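Print this story | E-mail to a friend

Fri 18 June
By Edith Chávez

THE VISE

They paid Keith Wihongi by the day to teach a robot to do something he could do with his eyes shut, and on the first morning he told them so.

"Great," said Hicham Abdelaziz. "That's what we want. Someone who doesn't have to think about it."

"I think about it," Keith said. "I just don't look."

Hicham gave him a pair of handles on a swivel, wired to a screen. The arm was on the screen. So was a table, and a room with a door in it. Keith had worked thirty years on the floor at Costska, most of them at a bench, and he had expected a bench. He'd brought his own apron. It stayed folded on his knee until lunch, when he put it back in the bag.

The job was to bring the gripper down to the vise from behind, take hold, and let go again. Later there would be more to it, Hicham said, but they had to have the approach first. They wanted 160 good ones by August. Fastar was paying for it and Fastar had a number in mind.

"Good meaning what?"

"Clean. Smooth. The way you'd do it."

"I wouldn't do it," Keith said. "You don't pick up a vise. It's bolted down. You put the work in the vise."

Hicham wrote something on his pad. He was a polite young man and he wrote down most things Keith said, and as far as Keith could tell none of it ever went anywhere.

By the second week he had the hang of the handles. They were too light. Everything was too light. He would squeeze and there'd be nothing in his fingers, only a soft buzz that somebody had decided was what metal felt like. When he came in crooked, the arm came in crooked. When he had a bad night with his shoulder, the arm had a bad morning. Deisy Echeverri, at the next desk, went through the runs after he'd finished and marked them keep or toss, and she was tougher than Hicham.

"You stopped," she said, and pulled up two of his from before the break. "You're hanging there. Both of these."
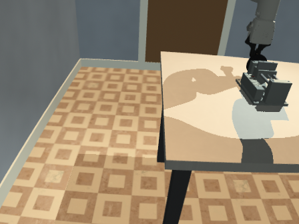
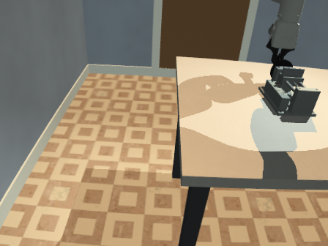

Gripper above and behind the vise, both runs.

"I was having a look," Keith said.

"At what?"

"At where it was going. You'd have a look too, if it was your hand."

"It'll learn to stop there, though. If you stop there, it stops there. It won't know you were looking."

He turned that over on the bus home. It bothered him more than he wanted it to. In his first year at Costska old Arnulfo Huaranga had stood beside him at the bench and hit him on the knuckles with a folding rule whenever he reached in without looking. Stop, look, then reach. Arnulfo had eight fingers and was very particular about the other people's. Keith had passed it on to every apprentice he ever had, minus the rule. And now here was the thing itself, the pause, and Deisy wanted it trimmed off like gristle.

He said as much to Hicham the next morning.

"It hasn't got fingers to lose," Hicham said.

"The bloke standing next to it has."

Hicham wrote that down too.

They had visitors from Fastar that Thursday, two men and a woman in good shoes. Hicham put the trained version up on the big monitor – he called it the policy, as if you could claim on it – and let it run by itself. It went down to the vise and took hold. The woman said wow. It let go, went back up, came down and took hold again. The next time it missed by the width of a thumb and closed on nothing, quite calmly, and went back up as though it had done the job.

"That's early data," said Hicham.

"Does it know it missed?" Keith asked from the back. He hadn't been asked to speak.

"Not as such."

"How would it find out?"

One of the men laughed, in a friendly way, and asked Keith what he thought of it overall. Keith said the colour was nice. The vise he'd used for most of his working life had been green once and then no colour at all, with a chip out of the jaw from before his time. Everybody who used it knew to favour the left side. He wondered who would tell the arm about a thing like that, and with what handles.

After they'd gone Deisy came and leaned on his desk.

"I kept twenty of yours," she said. "With the stop in."

"I thought it was a fault."

"It's on the sheet as a fault. I put them in the keep folder." She shrugged. "I don't know that it'll do anything. They might just get averaged out."

"Averaged out," said Keith.

"It happens."

He took hold of the handles again. On the screen the white arm lifted, waiting for him, over its cream table in front of a door he had never seen open. He brought the black fingers down behind the vise and stopped there and had a look. It cost him a second or so. He could hear Deisy not saying anything.

Then he reached in.

Print this story | E-mail to a friend

Contact the fiction desk | Copyright remains with the author | Back to top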